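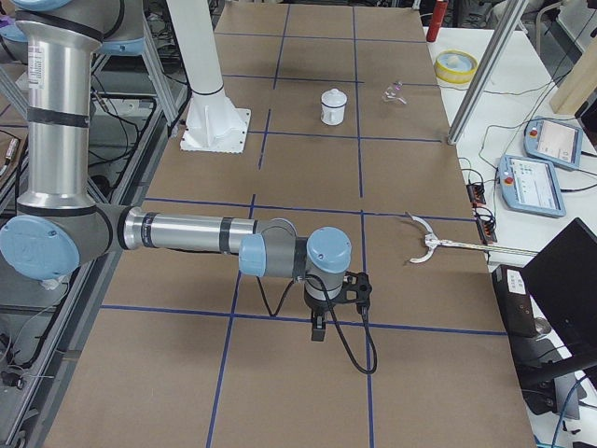

A comment came over from Ekville on the last entry, quoted here so it stays with the work: the grid is only as good as the sheet under it, and if the cardboard moves on the table then every cell moves with it, so why measure the tape and not the board? Fair point. Most of today went into answering it.

Table surface, Tuesday

Covering is brown cardboard, Pelley stock, plain side up. Grid is dark blue tape, Wogan, lengthwise strips first and cross strips over them. Cell size is 19 by 29 cm, measured between tape edges and not centerline to centerline. The earlier Skesalance sheet used centerlines, and the two sets of numbers can't be mixed without a correction for tape width. I have written "edges" at the top of every page of the new log.

Checked the board for movement as Ekville suggested. Put pencil ticks on the table edge and matching ticks on the cardboard, then wiped the surface down the way it gets wiped at the end of a day, leaned on it, slid the mug across it a few times and put it back. Largest offset was 2 mm, at the far end, toward the right. Near end did not move enough to read on the steel rule. The double-sided tape underneath only goes along the near edge and partway up the sides, so the result makes sense. Lifted the far end, added two more strips, pressed it down and left a stack of books on it over lunch. Repeated the check afterward and could not find an offset at either end.

So the answer to the comment is yes, the board did move, and some of last week's spread at the far cells may be the board. I would not throw the readings out. They are marked with a pencil F in the log and should be left out of any average until they are redone.

Tape

Lengthwise lines were snapped from a chalk string and then taped along the chalk. Straight to the eye and straight against the long rule. Cross lines were done with a square off the near edge, which is the weaker method, as any error in that edge gets copied into every row. Checked the diagonals of the near cells and of the far cells. They agree with each other better than I expected. No correction made.

Notes on the tape itself, for whoever lays the next sheet:

Pull it off the roll before laying it. Tape laid under tension shrinks back and lifts at the ends by the next morning.

Press with the back of a spoon. A thumb leaves bubbles along the middle of the strip.

Do not reposition. The adhesive takes the top layer of paper off the cardboard and leaves a fuzzy patch, and a mug set down on a fuzzy patch does not slide like one set down on clean board. If a strip is wrong by less than its own width, leave it and write it down.

Cross strips make a small double-thick step at every intersection. Objects are to go down inside a cell, clear of the tape on all sides. A base resting partly on a line sits tilted, slightly, and the tilt is hard to notice from above.

Objects

White ceramic mug with its white lid, and the small clear piece with the pink tint. Both live at the far end of the table for now, about a cell apart.

The mug is easy to place. Handle direction has to be logged along with the cell, and the log had no column for it. Added one. The convention is the direction the handle points as seen from the near edge: left, right, near, far. Anything between goes to the closest of those with a question mark. The old entries that just say "mug, lid on" can't be recovered, and I have stopped trying.

Lid stays on for all placements. With it off, the mug weighs less and the lid becomes another thing to keep track of. Lid fit is loose enough to turn by hand. I have not been recording which way it is turned and see no reason to start.

The clear piece is harder. It picks up the overhead light, and on brown board the bright spot is easier to see than the outline. Twice I read its position off the highlight and was wrong by a good part of its width. Tried tilting the blinds, which moved the highlight and did nothing for the outline. Tried a square of white paper underneath, which made the pink easier to see and the edges worse. Took the paper away again. Current method is to put a finger lightly against each side of it and read off the fingers. Crude, but it repeats.

I also can't tell from the box whether it is glass or plastic. The label is gone. It is down in the log as "clear, pink" until someone finds the order slip.

Humidity

The cardboard takes up water. Room was at roughly 60 percent this morning, higher than last week, and the long side of the sheet had a slight ripple near the middle that flattened out once the heater had been on a while. A ripple under a cell shows up first as a mug that rocks. Before logging anything, set the mug in the cell and tap the rim. If it ticks, wait or use another cell, and note it.

Pelley has a heavier board that should stay flatter. It costs more and would mean laying the whole grid again, so I would rather get this sheet through the month first. Stains are the other limit. Coffee is banned from the table, including coffee in the mug.

Still open

Redo the far-end cells marked F, now that the board is fixed down.

Convert the Skesalance sheet to edge measurements, or put a clear note on its first page saying it is not converted. The second is less work and will probably be what happens.

Reply to Ekville with the offset figure and the before and after checks. They use the same Wogan tape on a painted table — no cardboard — and I would like to know whether their strips creep on the paint.

Order tape. Enough left on the roll for repairs, not for a new sheet.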